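Die leere Platte ist kein Ideal

In der Einrichtungsberatung gilt seit Jahren die Regel, eine Arbeitsfläche habe leer zu sein. Ich halte sie für falsch begründet. Eine Tischplatte ist eine Ablage mit endlicher Fläche, und die relevante Größe ist der Anteil, der ohne Umräumen nutzbar bleibt. Ob dieser Anteil 100 Prozent beträgt oder etwas weniger, hat auf die Arbeit keinen messbaren Einfluss.

Mererid Landeg hat in ihrem Leitfaden für Bumov die Gegenposition vertreten: Jedes Objekt auf der Platte erzeuge Folgeobjekte. Die Beobachtung stimmt, sofern das Objekt keine Begrenzung hat. Ein Schlüssel zieht Quittungen an, eine Quittung zieht Stifte an. Ein Behälter mit Rand verhält sich anders. Er definiert, wo die Ablage endet, und er lässt sich mit einem Griff versetzen.

Geeignet sind flache, ovale Körbchen mit niedriger Wand. Der Inhalt bleibt von oben erkennbar, was bei tiefen Dosen mit Deckel entfällt. Ein durchbrochener Bogenrand ist in dieser Hinsicht unschädlich, er erhöht die Wand, ohne die Sicht ganz zu sperren. Ein rosa Ball in einem strohfarbenen Korb auf weißer Platte ist sofort zu finden, und der größte Teil der Fläche bleibt frei.
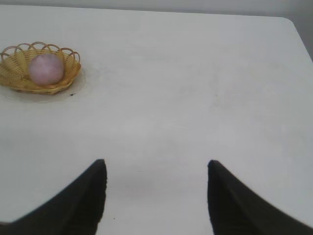 Zur Farbe der Platte

Mattes Weiß wird gern mit dem Argument verkauft, es wirke sauber. Tatsächlich zeigt es Schlieren und Wischspuren, je nach Lichteinfall auch solche, die auf Holz verschwinden. Ich werte das als Vorteil: Wer den Schmutz sieht, wischt ihn weg. Die Serie Onda, die ich im Oktober ausgemessen habe, kommt auf eine Tiefe, bei der ein Körbchen am hinteren Rand den Unterarm nicht behindert.

Gegen Körbe spricht die Reinigung. Geflecht hält Krümel fest, und zwar unabhängig davon, ob es aus Naturfaser oder Kunststoff besteht. Ausklopfen alle 14 Tage genügt in meinem Haushalt. Wer das nicht leisten will, sollte zu einer glatten Schale greifen und auf das Flechtwerk verzichten.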